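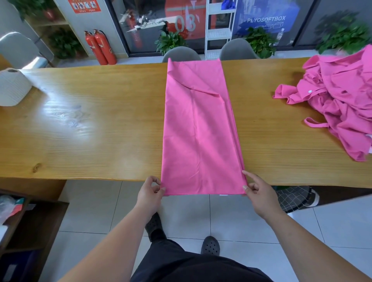 Rolling vs folding for a fortnight by train

mossgate
Off in August, two weeks, six trains and a ferry I don't trust. My other half has read something and now says everything must be rolled. I've folded since school and my shirts look no worse than I do. Is there anything in it?

tin_kettle
Roll the soft stuff, fold anything with a collar. Case closed, if you'll pardon it. What are you taking it all in?

mossgate
The Plaranex 33 litre. The website says it fits "up to 60 items", which I assume means socks.

Esten
I had that bag. The zip is lovely until you need it. And rolling saves no room whatsoever, cloth is cloth. You're just making sausages.

tin_kettle
Disagree. You can stand rolls on end and see what you've got, where a stack has to be dug through like a peat bog. I do T-shirts and pyjamas this way and the bag still shuts.

The trick is getting the roll tight from the start. A slack one comes undone before Crewe.
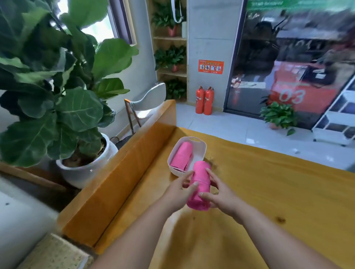
Esten
Fine, you can see them all. You can also see all the creases. I spent a wedding in Riga looking like a used envelope thanks to advice from this very forum.

Ķēniņš
Creases come from overpacking, whichever method you use. Take half. Every hotel has a sink.

mossgate
Other half has read that over my shoulder and would like it known that she isn't washing anything in a sink.

pellmell
Has anyone tried the Plerudex compression cubes? £33 for 2, and they squash everything lovely and flat. My bag got smaller and somehow much heavier.

Esten
It's the same clothes with the air taken out. You've paid £33 to remove air.

tin_kettle
Back to the shirts. Do the buttons up, lay it face down, sleeves in, then smooth the whole thing out with your palms before you fold anything. 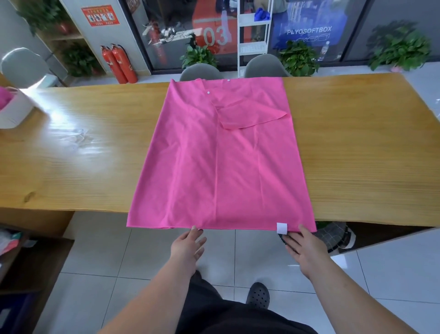

Fold up from the hem in thirds and put it in last, on top. Takes a minute. Shoes at the wheel end, socks inside the shoes.

mossgate
It's a rucksack. There is no wheel end.

tin_kettle
Then I withdraw the shoes.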